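Kitchen tips for recording sink demonstrations

Notes from the Zurnov bench, last tidied up in September 2018

Dishes look like an easy job to teach until you come to record them. The tips on this page are for anyone gathering clearing and washing-up examples for a learning system in an ordinary kitchen.

Before you start

Wipe the basin between takes. Water spots and bright patches on steel change from one recording to the next, and you want some of that in the set, but food scraps only cause trouble later. Check what the wrist camera sees with the gripper open over the sink. If both fingertips are in view and there is a clear gap between them, leave the mount alone for the rest of the session. 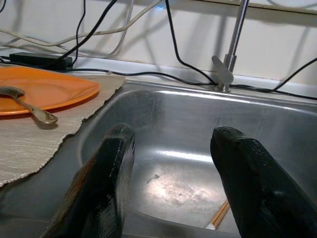

Wrist view at the sink, with chopsticks in the bottom of the bowl.

Choosing the dishes

Use a few plain things and move them about. Plates and bowls in one strong colour are easy to pick out against steel, though you should swap in a second colour before you reach 3000 takes, or the system may learn the colour instead of the dish. Thin items are the slow ones. Give spoons and chopsticks their own session and allow twice the time.

Start positions matter more than people expect. Put a plate flat on the board for one take, then partly over a mat, then with a spoon across it. Lean a bowl on its side in the basin now and again. We keep a card by the sink with 4 starting layouts and work through them in turn.

Two arms or one

Let one arm hold while the other works. A plate held at the rim stays put, and the operator can give full attention to the other hand.

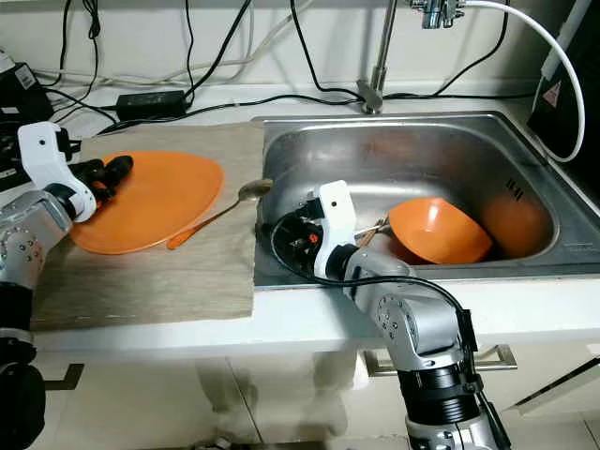 Kushnir writes: we tried this with 131 takes and the holding arm kept drifting. Resting the operator's elbow on a cushion cured it. We also throw out any take with a pause longer than 3 seconds.

The cushion is worth trying. On pauses we are less strict at Zurnov – a short stop before a grasp is fine, but a stop in mid-air with a dish in the gripper should go.

Getting close to a bowl

Come in slowly from above with the fingers apart. When the bowl fills most of the wrist view, stop, line up on the rim and only then close. 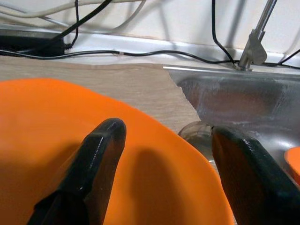
Closing too early usually knocks the bowl round, and the take then teaches a shove. Keep a handful of these if the operator recovers well, and label them as recoveries. Delete the rest the same day.

Clear glass needs extra care. Run it at more than one time of day and note the lighting in the log.

Filing

Name each folder by task, layout and operator, in that order. The Hudden sheet has a column for faults. Fill it in straight after the take – "slipped" or "missed rim" is enough. Zurnia folders made before December use the old names and should be left as they are.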